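Pliage de vêtements à la pince portative : combien de démos par pièce ?
Forum Manipulation et apprentissage > Collecte de données

semwal_lab
Bonjour à tous. On monte un jeu de démonstrations pour le pliage de pulls et de t-shirts, collecté à la pince tenue à la main, chez des particuliers. Pour l'instant on a 156 épisodes sur 9 vêtements. La politique plie correctement les t-shirts, mais sur les pulls elle rate presque toujours les manches. Faut-il plus d'épisodes par vêtement ou plus de vêtements ?

Stondgate
Plus de vêtements. Avec 17 épisodes par pièce en moyenne, vous êtes déjà bien servis. Chez nous, passer à 40 pièces différentes a tout changé, à nombre d'épisodes égal.

trusix
Pas d'accord. Une manche en maille se déforme, il faut beaucoup d'essais sur le même pull avant que la prise du poignet soit stable. Varier trop tôt donne une politique moyenne partout.
Autre question : l'opérateur aide avec sa main libre ?

semwal_lab
Oui, ça arrive. Exemple sur un pull à rayures posé sur une natte de bambou, la main tient le poignet de la manche juste au-dessus du doigt gauche de la pince :
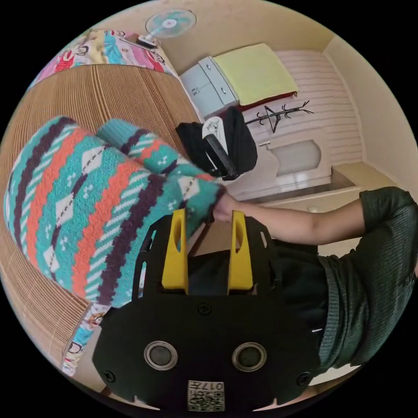

Re: Main libre dans le champ

trusix
Si le robot cible n'a qu'un bras, je retire ces épisodes. Le modèle apprend à compter sur une main qui ne sera pas là.

Stondgate
Je les garderais à part, avec une étiquette - ils servent encore pour l'encodeur visuel.

clotbridge
Même avis que Stondgate. Et gardez les lits et les draps à motifs, ça vaut mieux que des tables blanches.

semwal_lab
Robot à un bras, oui. Je trie les épisodes de pulls et je relance un entraînement en février, sans la main libre.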